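The Bed Is Not a Table, and Yet

There is a school of thought, led in our apartment by my brother-in-law Femi Adeyemi, that laundry should be folded on a table. Tables are flat and the right height. Femi owns a table. I own a bed, and I intend to defend it.

Start with the shirt nobody respects, the plain blue one. Pick it up by the wrong bit of cloth and it makes a little mountain, with all the rest slumping off to one side. You need acreage to fix that.

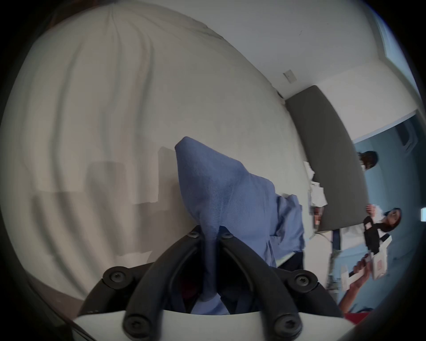

The case for the mattress

A bed gives you room to be wrong. You can throw a thing down, look at it, dislike it and drag it somewhere else. On a table the sleeve goes over the side and takes the rest with it. On a bed it may hang over too, but the sheet has some grip and holds up its end of the bargain.

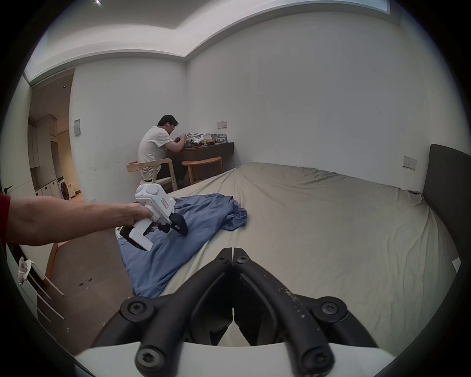 Blue cloth, early in negotiations.

Femi's reply is that a mattress is soft, so every crease you smooth out gets pushed somewhere else. I grant him this. I have chased the same wrinkle for the length of a song. But look at any fitted sheet in use. It has ridges of its own, and people sleep on those without writing to the paper.
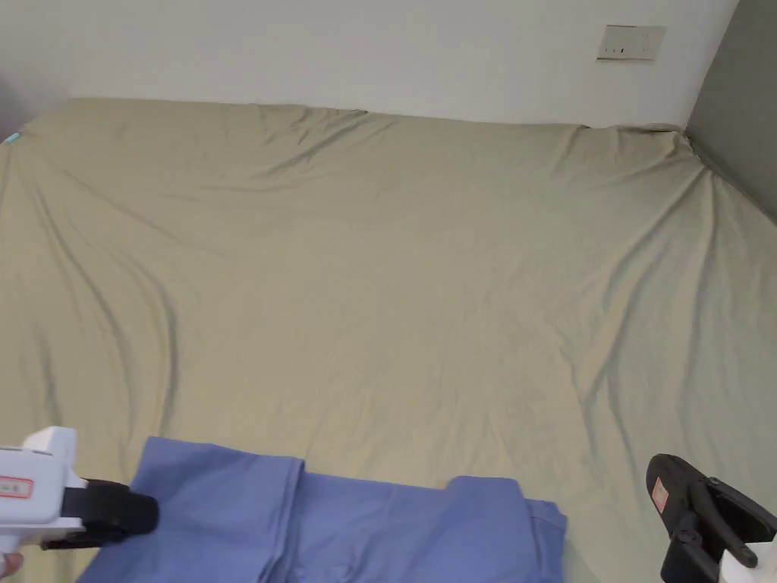 Flat enough for a Monday.

My neighbor Elin Eynon folds standing up, in midair, against her chest, and gets thirds so exact they could be mailed. I consider this showing off. 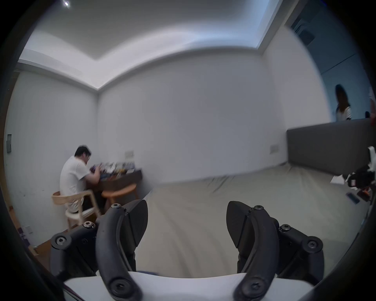
What bothers me about the table party is that they never say where the table is supposed to come from. Every flat surface at home gets settled by squatters within a week. Give a man a desk in the corner and soon it is boxes, packages and papers back to the wall, with him hunched over whatever strip is left. Try folding a bath towel there. The bed gets cleared every night by necessity, and I have 13 towels to get through before I can lie down on it.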